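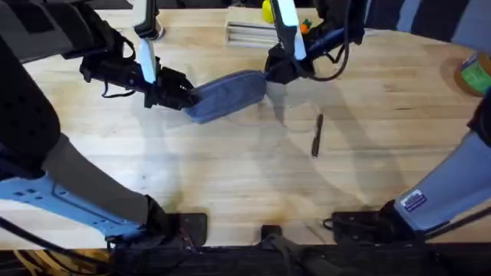 Filed under: Home Care > Wood Oils and Waxes

Zultix Hard Oil for Worktops, Clear Matte, small can

I bought this oil in June at Minhas, the paint shop near the train station in Plirnimmont. Before this I was using the Bronidow mineral oil for several years. Bronidow is not a bad product, and it is cheap, but it never becomes hard. You put it on, it looks beautiful for one week, and then you must do it again. When I put paper on the table, the paper had a gray shadow the next morning. I write many letters by hand, so for me this was a real problem.

The Zultix is a different kind of oil. It has some wax inside and it should dry to a hard surface. The instruction on the can is in very small letters and it is not well organized. The drying time is printed on one side and the temperature on the other side, and you have to turn the can in your hand while it is already open. I recommend to read everything first and to write it on a piece of paper.

My table is 144 cm long and it is light wood, a butcher block type. I sanded it first with 120 paper and after that with 180. I did not go finer, as the can says that a too smooth surface does not take the oil well. I think this is correct. On a small test board I went up to 320, and there the oil stayed on top and became sticky.

I applied 2 coats with a cotton cloth. The first coat disappears very quickly into the wood, and you will think that you did not use enough. Please do not add more at this moment. Wait fifteen minutes, then wipe off everything that is still wet. On the first coat I was lazy with the wiping at one corner, and this corner stayed shiny. I had to sand it again by hand.
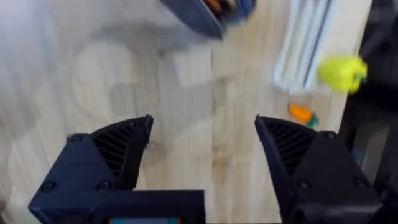
The color is the part which I like the most. Many oils make a light wood yellow, almost orange. With this one it became a little warmer, as if you had wiped it with a wet cloth, and it stayed like this. If you want the wood completely pale as from the store, you will need the white version, which I have not tried.

The smell is strong on the first evening. I slept with the window open and the door of the room closed. After 4 days I could not smell it anymore, but my sister, who has a better nose, could still notice it when she came on the weekend.

About water I can say this: a glass with cold water made no ring after one night. Hot tea was not so good. The cup left a light circle, which went away when I rubbed it with a little oil. Red wine I wiped immediately, so I cannot judge. Old dark stains do not disappear under the oil, they become even more visible, so take care of them during the sanding.

The lid is my biggest complaint. It bends when you open it with a screwdriver and afterwards it does not close tight. A skin had formed on the rest of my oil in three weeks. I have now put it in a small glass jar with a screw lid, and I filled it until the top. The used cloths I spread outside to dry flat, because oily cloths in a ball can catch fire by themselves. The can mentions this, but also in the very small letters.

The price is double compared with Bronidow. I still have half of the can, and the paper stays clean now. I give four stars, and I would give five with a better lid.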